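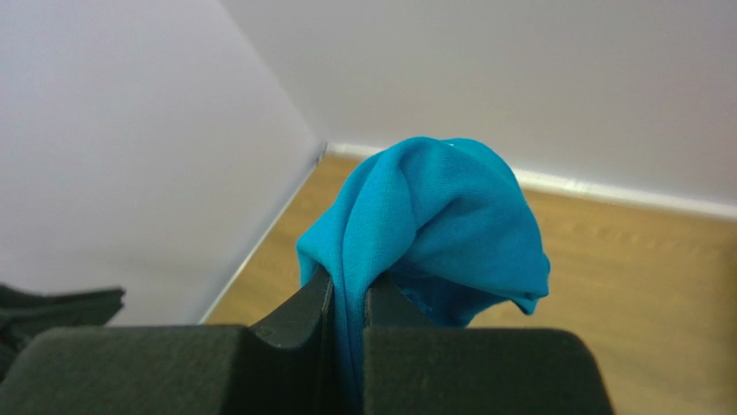

Skeno puts two grippers through the laundry test

December 16, 2020

Picking up a cloth sounds like the easiest job you could hand a robot, right up until you watch one try it. The team at Skeno has spent the spring doing exactly that, and the first results from its gripper comparison are out today. They make terrific reading for anyone who has ever lost an afternoon to a slippery tea towel.

The trial, which started in October, pits 2 parallel grippers against each other on the same arm, with the same controller and the same wrist camera. One is the Jusorum, a narrow-jawed design that has been around the lab for a while. The other is the newer Lukáč, which has broader fingers and a slower, more gradual close. Each had 600 attempts at lifting cloths off the floor, a mix of knits, flannels and a few stiff cotton squares in different colours.

The floor part matters. Most of the lab's earlier work was done at bench height, where the arm has plenty of room to come in from any angle. Down low and close to a wall, the wrist has fewer ways in, and the fingers have to close on whatever bit of fabric happens to be sticking up. A good pinch near the middle of the cloth is worth a lot – grab a corner and the rest trails behind and catches on things.

On knits the Lukáč came out well in front, dropping 9 cloths to the Jusorum's 42. On stiff cotton there was almost nothing in it, and the Jusorum was noticeably quicker on every fabric. Dark cloths gave both of them grief, mostly when the camera had trouble picking the edge of the fabric from the gripper itself.

Skeno also swapped in a Zallton controller for the last week of runs, mainly to see whether finer force steps would help with thin flannel. Those numbers are still being checked, but early signs are good and the lab is keen to run the full set again on the new unit.

Next up are fitted sheets, which should be brilliant fun to watch. The full results table and the grasp logs are on the project page, along with the fabric list for any lab wanting to repeat the trial.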